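Home | Arms | Workcells | Open days | Contact

Teltura Sinar two-arm table cell
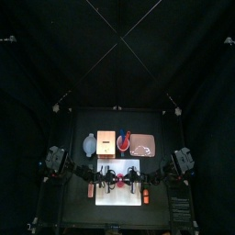 The Sinar at work over the white board, seen from above.

We took the Sinar to the Hudholm open day on 2026-10-09 and nearly 200 people came through the door! Masaru Sakai ran it from the morning onwards, and the question he got most was whether both arms can work on one small thing without getting in each other's way. Come and try it — that is what they are built for.

Each arm has its own base at the side of the table and a gripper with parallel fingers, and the two meet over the middle. Ordinary kitchen bits are our favourite test pieces: a bowl, a cup with a spatula in it, a pink tray. Visitors loved choosing what came next.

The cell comes with the table, the black metal structure and the black fabric walls. It runs on 48 V and weighs 530 kg, so do measure your lift first. Setting up takes 2 people a morning.

Our next demonstration is at Sayce in March — bring something awkward for it to pick up!

This site uses cookies. Accept all | Manage settings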